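Home | Threads | Replies | Media | Search

Elspeth Dalgleish
February

Budget season for the drinks bench. People have been asking what a two-arm setup for pouring and mixing costs once you get past the price on the quote, so I'm putting my notes in one place. Long thread.

1/ The job first. Two arms, one table, small pours into cups and glasses. Bottles in different shapes, most of them awkward. Every buying decision below comes out of that.
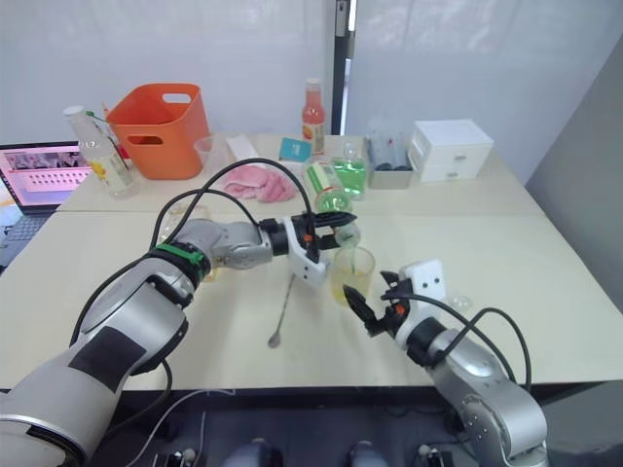
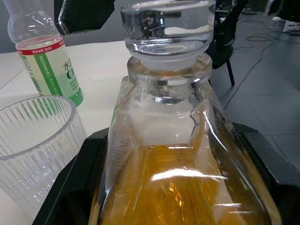 2/ We had three quotes for grippers. Praver was the cheapest per pair, Mackay was the dearest, and Floline sat in between with the shortest lead time. We went with Floline. Lead time mattered more to us than the last bit of grip force.

3/ The Floline pair came to $3380 with mounting plates. The plates were a separate line on the second page of the quote. Read the second page.

4/ Fingers wear. Budget for spares on day one. I put down $100 a month for finger pads and small hardware and we have stayed inside that so far.

5/ Cables. I left these out of the first budget completely. You need enough slack for the wrist to turn all the way round, and then you need something to hold the slack. Clips, sleeves, longer leads. Put in a line for it even if you don't know the number yet.

6/ Glass costs more than plastic, obviously, but it also costs more in time. Clear things full of clear or pale liquid are hard on the vision side. If your plan says "any container," price the extra weeks of setup. We were over on that and I should have caught it.

7/ Someone asked if we could just buy one arm and save half. You don't save half. The table, the mounts, the computer and the hours of setup are nearly the same either way. One arm also means a fixture to hold the cup, and fixtures for five kinds of cup add up fast.

8/ Service contract. Zerden wanted $1972 for the first year, two visits included. I pushed for three visits and got them to agree to two plus phone support. Ask what counts as a visit. Ours didn't include travel until we asked for it in writing.

9/ Consumables are the line that gets laughed at in meetings. Juice, soda, cups, napkins, cloths. It's small every week and it never stops. Give it its own line so it doesn't get eaten by "misc."

10/ I keep $2000 back for things I haven't thought of. Last year that went on a second tabletop and a power supply. This year I don't know yet – that's what it's for.

11/ On trays and small storage: buy cheap, buy more than you need, and try to get the same ones again when you reorder. A tray with a different rim height means somebody has to go back and fix the pick positions. That's a morning gone.

12/ Timing. If your money has to be spent by the end of the fiscal year, get the order in early. Mackay told us eight weeks and the people I know who bought from them waited longer. Floline said four and shipped in five.

13/ A couple of replies asked about leasing. We looked at it. It works if you know you'll be done in a year. We didn't know, so we bought. I'd run the numbers again if prices move.

14/ Still open on my list: a second set of fingers with a softer tip, and whether to pay Zerden for a second year or handle it ourselves. I'm leaning toward one more year. Will post when it's signed.

Contact | Copyright Elspeth Dalgleish | Back to top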